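Reading the Skotodside burglary log

The Skotodside police put their incident log online in February as a plain table, one row per call. I downloaded the whole thing and spent a few evenings sorting it. It has 2258 rows. Of those, 861 are coded as theft in some form, and that code covers everything from a bicycle taken off a porch to a full break-in with a forced door.

The first problem is the time column. For a theft nobody witnessed, the log gives the time of the call, which can be many hours after the event. A chart of thefts by hour therefore shows a large bump between 5 and 7 p.m., when people get home from work. I have seen that chart passed around in the Likbridge neighborhood group as proof that thieves work at dinner time. It shows when phones get picked up.

The second problem is location. Addresses are rounded to the block, and a block on Desari Street can be 300 yards long. Two break-ins at opposite ends of it look like a repeat on the same house.
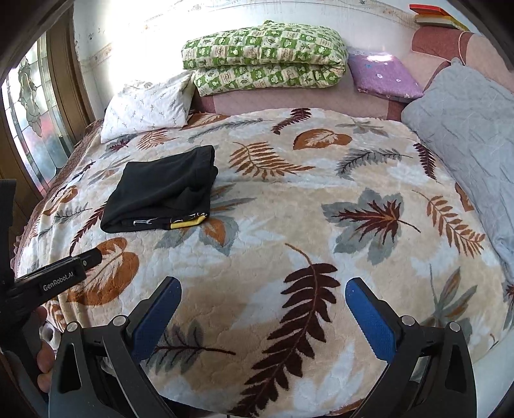

Property descriptions are the weakest part of the log. The field is free text and most entries are a word or two: "clothes," "tools," "misc." If you ever have to file a report, write more than that. For the black garment on my leaf-print blanket, "black clothing" would match half the closets in town. "Black, gathered band at one end, bright yellow panel with white and black script-like marks above it" gives an officer something to compare against a pile of recovered goods. The same goes for electronics, where the serial number does most of the work.

I also found 3 rows that were exact duplicates, same minute and same block. I wrote to the records desk and they were gone from the next version of the file, with no change note. Keep your own dated copy if you plan to compare months.

Next I want to match the theft rows against the streetlight outage list for the Srithong end of town. The outage list uses pole numbers instead of blocks, so that will take a while.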